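Home | Tastings | Cellar Notes | Minutes | Join Us

JIRNELL WINE CIRCLE

Minutes of the general meeting held 16 September 2021

Chair: Faustine Delaunay
Minutes: Kosmas Panagiotou

1. Opening

Faustine opened the meeting and welcomed everyone, including the new members who joined after the Skurnley open night. It was a full room and a very cheerful one! The minutes of the last meeting were accepted with one correction: the sweet wine served at the end was a late-picked riesling and not a botrytis semillon, as several people were quick to point out.

2. Tasting report: cool climate shiraz

Kosmas gave the report on the shiraz night and could happily have gone on for the rest of the evening. The wines were poured blind, in brackets, with the older bottles last. The favourite by a long way was the Sabatier reserve, which had that lovely white pepper and dark plum character and a finish that just kept going. Even the members who usually say they don't drink shiraz asked for a second pour.

The Vendura was more divided. Those at the far end of the room found it closed and a bit stern, while those who had left it in the glass through supper came back to violets and something like black olive (the word "bacon" was also used, with approval). General feeling was that it needs years yet, and that we should decant it much earlier next time. Faustine asked that the decanting time go on the tasting sheet from now on so we can compare.

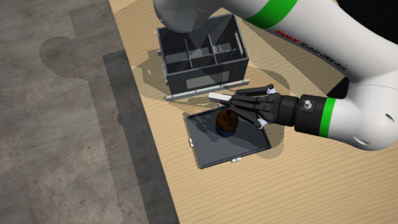 There was a good discussion of glassware. The smaller glasses were fine for the first bracket but did the bigger wines no favours. Members who own larger glasses are very welcome to bring a pair of their own, with their name on the box.

3. Circle cellar

The stocktake is finished. The cellar stands at 600 bottles, our best position yet, and the whites are finally all on the lower racks where it is coolest. Kosmas went through the list by region and noted that we are heavy in cabernet and light in almost anything with bubbles. It was agreed to stop buying cabernet until some of the older vintages have been drunk, a decision received with real enthusiasm.

Two bottles of the older Sabatier were found to be corked when opened for checking. The remainder tasted sound and are at a beautiful stage, with the fruit still bright and the tannins gone silky. They will be poured at the members' dinner.

The question of screw caps came up again. Views have not changed on either side. Moved on.

4. Money

The balance is healthy. It was moved and carried that up to $1,000 be set aside for new cellar purchases, with the emphasis on sparkling, aged riesling and a few lighter reds suited to summer drinking. Anyone with a favourite to put forward should send the name, vintage and price to Kosmas. Please do, as last year's best buy came from a suggestion scribbled on a napkin.

Annual fees stay as they are.

5. Skurnley vineyard trip

Faustine has been speaking with the winemaker at Skurnley and the news is terrific. We have been invited up in February, with picking likely to be under way in the early blocks, and we can taste juice straight from the press alongside the finished wine from the year before. There will be lunch under the trees, and a look at the old basket press, which is still used for the grenache.

Closed shoes and a hat are a must. Car sharing to be organised closer to the time, and drivers will be given take-home samples so they don't miss out. If restrictions on gatherings change, the trip will be moved to another date and not cancelled.
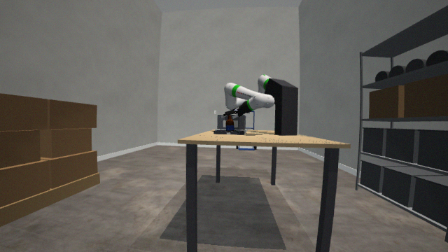
Robot arm over the worktable, with a small brown bottle under the gripper.

6. Next tasting

Three themes were put up: grenache from old vines, chardonnay with and without oak, and a "bring the oddest thing you own" night. Chardonnay won on a show of hands, though the odd bottle night had such noisy support that it will follow straight after.

For the chardonnay, Kosmas would like a proper side-by-side of the same fruit handled differently, and Vendura has offered a barrel sample to go with its bottled wine. That should be fascinating for anyone who has wondered what the oak is doing in there. Supper will be roast chicken and a cheddar. Please avoid perfume and strong aftershave on the night.

7. Other business

The flavour wheel has gone missing from the cupboard. If it went home in your bag, please bring it back.

A member asked whether spittoons could be put on every table, and this will be done.

Thanks were recorded to everyone who washed glasses after the shiraz night.

Meeting closed, followed by a glass of the Skurnley rosé, which was delicious.

Contact the Circle | © Jirnell Wine Circle | Back to top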